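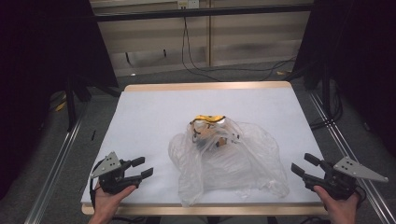

Look After the Cell Before You Blame the Operator

When a bagging station starts giving bad results, most managers go looking for whoever was holding the grippers. I think they should start with the cables, the screws and the table.

I help run a hand-held gripper station at Orkport. We work with ordinary things in thin plastic bags, and plastic is hard on a setup. It slides, it folds over on itself, and it hides small faults. A finger that sits a little crooked can still pick up a box all day. Give it a bag and the trouble shows up in minutes.

In February we lost four days to what everyone called sloppy handling. The cause was a loose screw on one finger pad. It had backed out far enough to let the pad tilt when it closed. We had run 167 sessions since the last proper check, and the log for that check was blank.
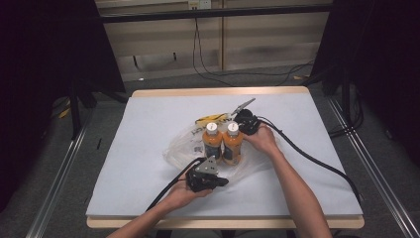
After that I wrote a short routine, and it takes 22 minutes. Check both grippers for play in the fingers. Run a hand down each cable from the grip to the plug. Wipe the pads. Open and close each side slowly, with nothing in it, and listen. Then do one bag as a trial before the real work starts.

People complain that this eats into the morning. It does. But I would sooner lose the time every day and know where it went – a lost week costs more, and it sours people on each other.

I also think the person who uses the grippers should be the one who tightens them. Sriwong used to send a technician on a schedule, and he was good, but he never had to hold the things for an hour. He couldn't feel that the left one had gone stiff. The operators could, and they had no hex key and no permission to use one. Now the key hangs on the stand. I would like to see the same at Kanusine, where the tools are still kept in a locked office. 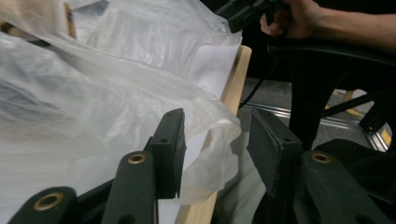

Jintana Chaimongkol disagrees with me on that last part. She told me that once everyone has a key, every screw gets turned a bit tighter than the day before, until a thread strips. She may be right, and I have since added a torque setting to the sheet. The key stays on the stand.

Comments (2)

pkl64: We do the slow open and close too. Catches grit in the joints better than looking does.

Marsh Road: What do you wipe the pads with? Ours went shiny after using alcohol and now they slip on film.

Contact | © 2020 Comulness | Back to top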